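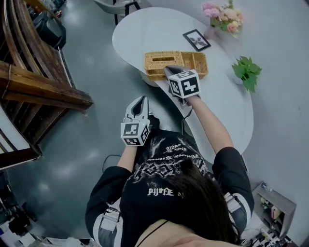
Home | Topics | Ask | Members | Log in

We use cookies to keep you logged in. By continuing you accept this. OK

Rules for operators with hand-held grippers: long hair, straps, cables?

Posted by plesska_desk, 2020-04-21

Hello all. I am writing the house rules for our small recording room in Plesska. Our operators use two hand-held grippers with marker cubes and cameras, and they do household tasks on an ordinary table: open a basket, take something out, put it back. The data goes later to a robot arm, but in our room there is no robot arm at all, only people.

My problem is that all the safety rules I can find are for machines with motors. They say to tie back the hair, remove necklaces, keep outside the fence. Our grippers close only by the hand of the operator. Must I copy all these rules? My manager wants one page on the wall, and my draft has already 23 points. Also I do not know what to write about the objects on the table. Some sessions have a vase and a plant next to the basket, and one colleague says that only the task object is allowed.

Thank you for any advice, and sorry for my English.

Posted by kaletti_north

Just take the machine rules and print them. Better too strict than too soft. We did this in October and had no complaints.

Posted by slowhands

I do not agree fully with the reply before me. If you print a rule about a fence and there is no fence, people will stop reading the page. I made such a list for our room at Batista, and after 300 sessions we kept only nine points. I give you the ones which I find most useful.
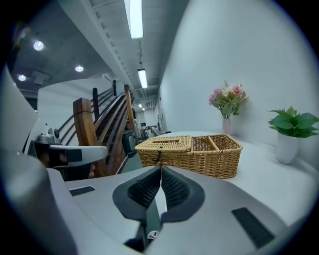
Basket, flowers and plant as seen from one gripper, with the second gripper at left.

Hair and necklaces: write it as a rule, but write the correct reason. With a hand gripper the danger is small. But long hair can fall before a camera or over a marker, and then the recording is lost. A simple hair band is enough.

Cables: for me this is the most important point. Guide the cable along the forearm and fix it with a soft band near the elbow. No loop should lie on the floor where the operator puts the feet. Check this before each session, also when the same person continues.

Straps: adjust them before the recording starts, and again when the operator changes. A buckle should not press on the shoulder.

Camera and cubes: the lens must be clean, and no finger may cover a marker. Hold the grip behind the cube.

Objects on the table: your colleague is too strict, I think. Other objects are good for the data, because a real home is not empty. But decide it before, write it in the session sheet, and do not use real glass near the edge. Lamps and stairs in the background are no problem – only people who did not agree to be recorded.

Breaks: we stop when the operator asks for it, without discussion. Tired hands make bad recordings.

Posted by plesska_desk

Many thanks, this helps me very much. I will cut the fence and the emergency button. One more thing: do you write the cable check in the session sheet too, or is it only on the wall?

Posted by slowhands

In the sheet too, one small box to tick. At our Jorkton room they had it only on the wall, and it was forgotten quite often.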